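### 3.2 Housing and the winter feeding trial

Birds in the study came from two backyard flocks, one in Jitville and one in Carkton. Both owners had kept hens with beak or leg problems before and were used to feeding them by hand. We kept the birds in their home coops, since moving a hen into a strange flock upsets the pecking order for days and would have hidden the effects we wanted to measure.

The trial covered 35 hens. Of these, 25 had normal beaks and served as the comparison group. The rest had some degree of lower beak deviation, scored on the Loder scale, which runs from a slight offset at the tip to a full crossing at the base. Tapia scored every bird in June, before the trial began, and again at the end. The scores were written down without reference to the first set.

Feed was offered in 2 forms: a dry layer pellet and the same pellet soaked into a mash. Each form was given in a deep dish set at chest height and in a shallow tray on the ground. Hens with crossed beaks tend to scoop instead of peck, and the deep dish lets them push the lower beak under the feed. Owners weighed the dishes before the morning feed and again at dusk. Spilled feed was swept up and weighed separately — a step that was missed on several mornings in Carkton, and those mornings were dropped.

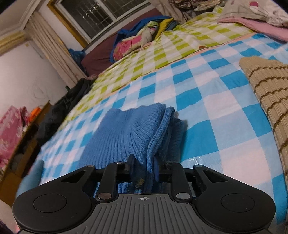 Does soaking the feed help a hen with a crossed beak eat more? The hens with moderate and severe scores took in more feed as mash than as dry pellets, while hens with slight scores ate the same amount of either.

Dish depth mattered less than we had expected. Severe birds did better with the deep dish when it held mash, but with dry pellets the two dishes gave much the same result. Most of the pellets that left the dish ended up on the floor. Normal hens showed no preference and spilled little from either container.

Bullying at the dish was a problem in both flocks. Yalçınkaya's method calls for a separate pen at feeding time, and we followed it for the moderate and severe birds. The pens were made of welded wire, so that the hens could still see the flock. Birds penned this way went back to the group without fighting. One hen in Jitville refused to eat in the pen unless a second hen was put in with her. We allowed this and fed the companion from her own dish on the other side. 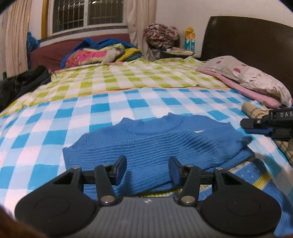
Body weight was taken on a kitchen scale with a towel over the pan, always before the first feed. The heaviest hen in either flock weighed 3000 grams and belonged to the comparison group. Hens with severe scores were lighter at the start, and they held their weight through the cold months on mash. We can't say whether they would have done so on pellets alone, as neither owner was willing to keep a thin bird on dry feed for that long.

Beak trimming was left to the owners. Both filed the upper beak when it grew past the lower one, and both kept a note of when they did it. Intake often rose on the day after filing. These days were kept in the main results but marked in the data table, and leaving them out did not change the order of the feeding methods.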